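Maihi and the Borrowed Moon

Maihi and the Borrowed Moon is a children's picture book written by Wiremu Cartwright and illustrated by Ettore Grasso. It was published by Grulow Press and is the first of the Maihi books, a series about a young owl who borrows things and is slow to return them.

Plot

Maihi, who is afraid of the dark (an awkward condition in an owl), asks the moon if he may keep it in his tree for one night. The moon agrees. By the second evening the tide has stopped, the moths are lost and a hedgehog has filed a complaint. Maihi spends most of the book trying to get the moon back up, first with a ladder and then with a very long apology. 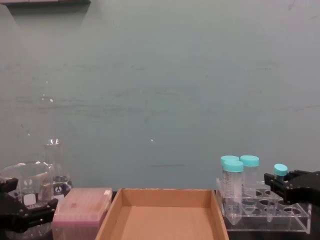 The hedgehog, who has no name and only 2 lines, has received more fan mail than the title character. Cartwright gave her a larger part in the sequel, where she complains throughout.

Background

Cartwright wrote the first draft as a bedtime story for his niece, who fell asleep before the ending on every occasion. He has said that this is why the ending took so long to fix. The manuscript ran to 56 pages, a length Grulow described as "a commitment" for readers aged four to seven, and it was cut heavily before Grasso was hired.

Grasso painted the illustrations in watercolor and redrew the moon 15 times. Early versions had a face. The final one does not, although several reviewers praised its expression.

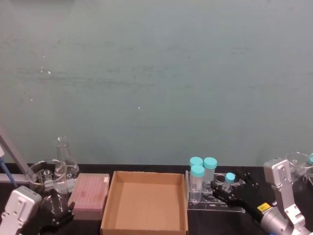 Publication

The first printing of 500 copies went on sale on 8 Jan 2021. A number of these carry the spelling "Mahii" on the spine and are now sought by collectors, to the lasting irritation of the author. The mistake was corrected in the second printing, which introduced a different one on the back cover.

An audiobook from Pulside followed in October, read by Cartwright himself. The hedgehog is given a faintly legal tone.

Reception

Reviews were mostly kind. The newsletter Zultex Reads called the book "gentle, funny and correct about hedgehogs," while noting that its account of tides would not survive a school science class. Parents have objected to the final page — Maihi asks to borrow the sun — on the grounds that it leads to questions at bedtime.

See also

Maihi and the Borrowed River
Owls in children's literature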